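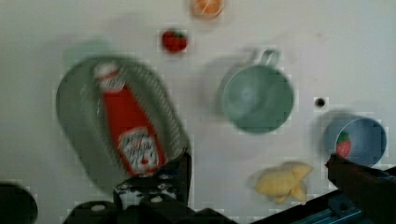

搜索 请输入关键词 搜索

《Mudgway》定档九月,我终于可以到处说了

2026-07-20 文/Heather Imrie(Sesness影业)

大家好,我是Sesness影业的Heather,《Mudgway》的制片人。按说新闻稿应该由宣传同事来写,第三人称,四平八稳,开头一句“备受期待”。可是我憋了太久了,同事看我在办公室里转来转去,干脆把键盘推给我,说你自己写吧。那我就自己写啦!

先把正事交代清楚:剧情长片《Mudgway》将于九月在Brirkormont电影节首映,地点是Favthorpe戏院的大厅,331个座位。首映之后还会在同一个厅加映4场,每场结束后都有主创见面。导演Sang Mạc会全程在场,两位主演Struan MacRitchie和Gillespie MacRitchie也确认出席(对,就是父子俩,在片子里也演父子,后面我再细说)。

故事讲的是一个退了休的渡船售票员,和他多年不来往的儿子。老头儿年轻时在Mudgway这个小码头上演过业余话剧,一辈子就红过一个夏天,镇上的人到现在还拿那年的台词跟他打招呼。儿子回来是为了卖房子,结果在阁楼翻出一个没写完的剧本,最后一幕是空的。父亲死活不承认是他写的。我第一次读到这里的时候正在火车上,读着读着就坐过了站,在一个不认识的小站台上把后半本看完了,看完立刻给Sang Mạc打电话,信号还特别差,我喊了好几遍“我要做这个片子”,旁边等车的人都往边上挪了挪。

关于选角,外面传过不少说法,有的说我们一开始就冲着MacRitchie一家去的,想拿真父子做噱头。没有的事。我们先定的是Gillespie,他来试儿子那个角色,试的是厨房吵架那场戏,给他搭戏的演员临时来不了,Struan刚好开车送他过来,在走廊里看报纸。Sang Mạc就探头出去问他愿不愿意帮忙念两句。他念了两句,然后把眼镜摘了,把剩下的四页全念完了。屋里安静得我都不敢翻纸。Gillespie后来跟我抱怨,说他准备了一个月,他爸准备了一分钟,回家路上两个人在车里一句话都没讲。

Struan有很多年没接过长片了,年纪大一点的观众可能还记得他早年那些电视剧,年轻一点的大概只认识Gillespie。所以这次剧组里的气氛很有意思,老一辈的灯光师傅一见Struan就要聊当年,小年轻们则围着Gillespie。父子俩在片场各坐各的椅子,隔得老远,吃饭也不坐一桌。我本来还有点担心,后来发现收工以后他们总是一起对第二天的词,对到很晚,声音还挺大,酒店前台给我打过电话。

拍摄一共用了6周,全部在海边完成。天气嘛,就不多说了,做过外景的朋友都懂。码头那场长镜头我们拍了三个晚上,头两个晚上风大得收音师直摇头,第三个晚上风停了,偏偏Struan感冒,嗓子是哑的。Sang Mạc说就用哑的。现在成片里您听到的就是那个声音,我每次听到“船票你自己留着”那句都要低头假装找笔。
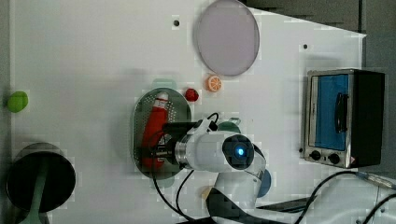 Impi Turunen给我们来信说,她在Favthorpe看过Struan早年的舞台剧,这次一定要买到首映的票,不过她希望见面会别又变成主持人一个人在讲,最好让父子俩自己聊,观众也能多问几句,上回有场活动她举手举到胳膊酸都没轮到。

Impi,您说得太对了,我把信转给Sang Mạc看了,他回了一个字:“改。”所以见面会的流程我们重新排过,主持人只负责开场和递话筒,其余时间全部留给台上台下。想提问的朋友进场时可以在门口领一张小卡片写下来,不好意思举手的也照样能问到。Struan唯一的条件是不回答关于减肥的问题(他为了这个角色瘦了不少,已经被问烦了)。

再说说片子里的音乐。原本打算请乐团录一整套配乐,录了三段,Sang Mạc听完沉默了一下午,第二天说他想全部拿掉,只留一架音准不太好的旧钢琴。我当时脸都绿了,钱已经花出去了呀!但是第二版粗剪一放,我就闭嘴了。那三段乐团录音也没浪费,有一段放在了片尾字幕,所以请大家字幕走完再起身,求求了。

票务方面,首映和加映的票都从八月初开始在Favthorpe戏院售票处和电影节官网同步发售,每人每场限购两张。加映场之间会换不同的见面嘉宾,剪辑和美术都会来一场,具体名单以戏院公告为准。我们另外印了1,000本纪念册,里面有Gillespie在片场手写的日记(字很丑,他坚持不让重排成印刷体),还有那个“没写完的剧本”的全文,最后一幕照样是空白页。凭票在大堂领取,领完就没有了,不再加印。

媒体朋友要申请首映证件的,请在八月中旬之前写信给Sesness影业宣传部,信里注明所属媒体、人数,以及是否需要单独采访。Struan的采访时间安排在上午,他下午要睡觉,请不要试图跟他商量这一点,我试过。Gillespie时间比较宽裕,但是和父亲的合访只有一个时段,先到先得。剧照和预告片会在八月随正式媒体资料一起发出。

首映之后的院线安排还在谈,谈妥了我会第一时间写出来,估计还是我来写,宣传同事好像已经习惯了。有人问会不会直接上网络平台,目前没有这个计划,Sang Mạc希望大家先在黑屋子里看一遍,我也这么想,码头那场戏放在手机上看真的会吃亏。

好了,我得去回邮件了,还有一堆海报的小样等着我签字。九月Favthorpe见!

Heather Imrie
Sesness影业

本网站使用Cookie以改善您的浏览体验。继续浏览即表示您同意我们使用Cookie。 接受 了解更多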